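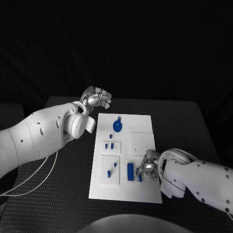 Right hand on one of the small pegs, left hand parked up by the top of the board.

September 7, 2020. Holiday Monday, so the building is quiet and I get the bench to myself until lunch. Gripper comparison, part two. Part one was the Kollgate parallel jaws back in April, and those notes are in the old green binder if anyone wants them (Eoin, you had it last!).

What I'm after: can the multi-finger hands do the peg board at a speed we can live with, and which of the two controllers should drive them? Same arms, same board, same blue parts as before. I kept the pegs and swapped only the hands and the control side, so at least the comparison is fair on paper. The black curtain stays up too, the overhead camera loves it and I've stopped arguing with it about backgrounds.

Started with the Hirkwood controller because it was already wired in. Closing force at 7 newtons, which is where I-hsuan had left it after her grip tests. Fine on the big cylinder. On the small pegs it's too much: the fingertips roll the peg as they close, and then you arrive at the hole with a peg that leans, and the search routine goes hunting for an edge that isn't where it thinks. The jaws never did this to me. Flat pads, flat approach, peg comes up straight. With fingers you get three contacts that don't land together, and whichever lands first wins.

I tried slowing the close right down. Helped a bit. Then I tried closing the thumb first and bringing the others in to meet it, and that helped a lot – the peg gets pushed against something that isn't moving, so it stays where it is. I wish I'd done that before coffee and not after two hours of fiddling with force numbers.

Timing, for the record. Hirkwood loop with thumb first: 2,340 milliseconds from touch to a grip it's willing to call stable. That's long. Most of it is the controller waiting for the finger currents to settle, and I can hear it sitting there thinking about it.
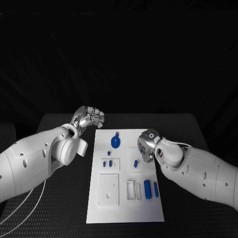 Right hand palm down over a small piece, left one held in a half fist out of the way.

Switched over to the Drurkent controller late morning. Physical swap is easy, software swap isn't, and whoever wrote the startup script with the joint names in a different order owes me a sandwich. (It was me. I checked the log.)

Much livelier. Same thumb-first close comes in at 700 milliseconds, and it doesn't wait for every finger to go quiet, it takes the thumb and index and trusts the rest to catch up. For small pegs that's plenty. I'm less sure about it for the big cylinder, where the ring finger does real work and you'd like to know it has arrived. Sinéad's suggestion over the phone was to set the rule per part, so small pegs get the two-finger rule and anything thick gets the full check. I like it. More bookkeeping, but we have a part list anyway.

Posture of the idle hand matters more than I expected. If I leave it open it eats into the overhead camera's view of the far end of the board, and the pose estimate for the disc starts to wander. Half closed and up is better. Should be a named pose in the config and not something I type in by hand every time like an animal.

Wrist cable: Dymphna asked me to keep an eye on the slack. With the wrist rolled all the way in, the cable pulls at the connector. I've capped the roll for now. A right-angle connector would fix it properly, and Ní Mhurchú list one in their catalog, so I've put it on the order sheet.

After lunch I ran the left hand for a while, mostly to see whether what I'd learned on the right carries over. It mostly does! The thumb offset is different by a hair and I had to redo the fingertip zero, then it behaved. Working in beside the tray is tight, though. A whole cluster of fingers needs a lot more elbow room than two jaws, and the low approach that was so nice with the Kollgates just isn't available. You have to come down from above and keep the knuckles clear of the walls.
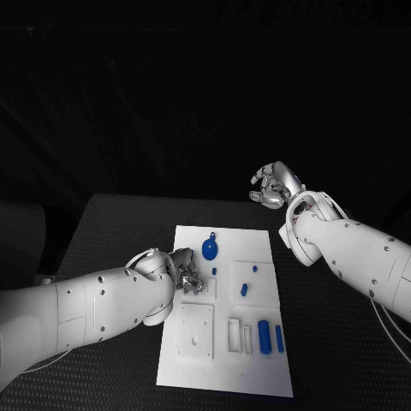

Does the multi-finger hand beat the parallel jaws for this board?
For the small pegs the jaws are still quicker and straighter; the hand earns its keep on mixed parts, where one gripper has to handle the thick cylinder and the disc as well without a tool change.

That's where I've landed for today anyway, and Ilham will disagree because he's wanted the hands from day one. Fair enough, he can have the next session.

Other bits before I forget:

The fingertip pads on the right index are getting shiny. Spares are in the drawer under the oscilloscope, second tray.

Parameter file for the Drurkent runs is saved as set 59. Don't overwrite it. Set 58 has the bad joint order in it and I've left it there with a note, so please nobody load it thinking it's the newer one.

The Hirkwood box gets warm when it sits between the arm supplies. I moved it to the shelf. Longer lead needed, the current one is at full stretch.

Next time: per-part grip rules, the idle pose in the config, and a proper go at the disc. I've been avoiding the disc. The loop on the edge makes a tempting handle but I'd like to grip it around the rim and see if the hand can keep it level. Sinéad has the bench tomorrow morning, so I'll be in after she's done – leave the Drurkent wired in, please, even if it looks wrong.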